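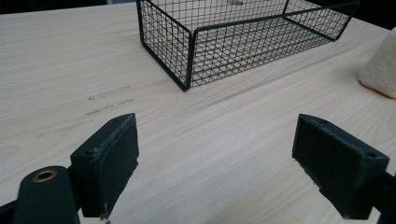
Tabletop

A tabletop is the flat upper surface of a table, carried by legs, a pedestal, trestles or a frame. It is the part of the table that is used directly, for eating, writing, sorting, food preparation and many other kinds of work. Tabletops have been made of stone, metal, glass and plastic, but wood remains the most common material in homes, and light-colored woods have been widely used in kitchens, schools and offices.

Materials

Wooden tabletops are either solid or built up from layers. A solid top is made of boards glued edge to edge. A built-up top has a core of plywood, particleboard or fiberboard covered on both faces with a thin sheet of real wood, called veneer, or with a printed plastic laminate. It can be hard to tell these apart from above. The edge and the underside usually give a better answer: on a solid top the grain of the face carries over onto the end of the board, while on a veneered top it stops at the corner.

Pale tops are commonly made of maple, birch, ash, beech, pine or light oak. Maple and birch have a fine, even grain and show little contrast. Ash and oak have open pores that can be felt with a fingernail. Pine is softer than the others and dents easily, but it is cheap and simple to repair. Bamboo, a grass, is also sold in glued panels for tabletops and has narrow parallel lines.

Grain and appearance

The lines in a wooden surface come from the growth rings of the tree. How they look depends on how the log was cut. Flat-sawn boards show arches and wide bands, and quarter-sawn boards show straight, narrow lines. Lighter and darker streaks may also come from the difference between sapwood and heartwood, or from minerals taken up by the tree.

Most makers run the grain along the length of the top. The boards are strongest in that direction, and the long lines are generally thought to look better. Round tops are a partial exception, and some are veneered in wedges that meet in the middle.

Wood changes color with age and light. Maple and pine turn more yellow, and cherry becomes a deeper red. A tray, runner or basket left in one place for a long time can leave a patch of a different shade. The patch often fades once the whole surface is exposed again, though it may take months.

Construction

Wood swells across the grain in humid air and shrinks in dry air. It hardly moves along its length. A solid top fixed rigidly to its base may therefore split in winter, when heated rooms are dry. To prevent this, the top is held with slotted brackets, wooden buttons or figure-eight fasteners that let it slide a little. Built-up tops move much less and can be screwed straight to the frame.

Thickness varies with the material and the span. A thin top may have a second strip glued below its edge so that it looks heavier. The edge itself can be square, rounded, or beveled underneath. Square edges chip more readily on veneered and laminated tops. Rounded edges are usual on tables meant for young children.

Finishes

A finish keeps liquids and dirt out of the pores. The main types are:

Oil. Soaks into the wood and leaves a low sheen. Needs to be renewed, but small areas can be redone without treating the whole top.

Wax. Gives a soft feel and little protection against water or heat. Often applied over oil.

Shellac. Dries quickly and repairs well. Damaged by alcohol.

Varnish and polyurethane. Form a hard film that resists spills. Oil-based types add an amber tint, and water-based types stay clearer on pale wood.

Lacquer. Usually sprayed on in a factory. Thin and even, but hard to match at home.

Each of the film finishes is sold in several levels of gloss. A matte finish hides fine scratches better than a glossy one. Rubbing can polish a matte surface over time, which is why the places where people sit and write sometimes become shinier than the center of the table.

Care

Ordinary cleaning calls for a soft cloth, slightly damp, wiped along the grain and followed by a dry one. Mild dish soap can be added for grease. Scouring powder and rough pads dull most finishes. Ammonia and bleach may discolor the wood.

White rings are caused by moisture held in the finish, often from a cold glass or a hot dish. They may clear on their own within a day or so. Black rings are deeper and come from a reaction between water, iron and the tannins in the wood, most often in oak. They generally have to be sanded out or treated with oxalic acid.

Objects that stay on the table can mark it. Wire baskets and metal racks concentrate their weight on narrow points, and bare steel may rust if the surface is damp. Felt pads or a cloth underneath are the usual remedy. Soft foam and rubber carry a different risk, as some kinds contain plasticizers that soften lacquer and leave a sticky print.

Repair

Shallow dents in solid wood can be raised with a damp cloth and a warm iron, provided the fibers are not cut. The finish has to be removed from the spot first. Scratches that do not reach the wood can be rubbed down with fine abrasive and recoated. Deeper ones are filled with wax sticks or tinted putty.

A solid top can be sanded many times. Veneer is often less than a millimeter thick and may be sanded through in one careless pass. Laminate cannot be refinished in the same way, and damaged sheets are painted, covered or replaced.

See also

Butcher block
Countertop
Table (furniture)
Wood finishing
Wood grain

Page last edited 10/02/2025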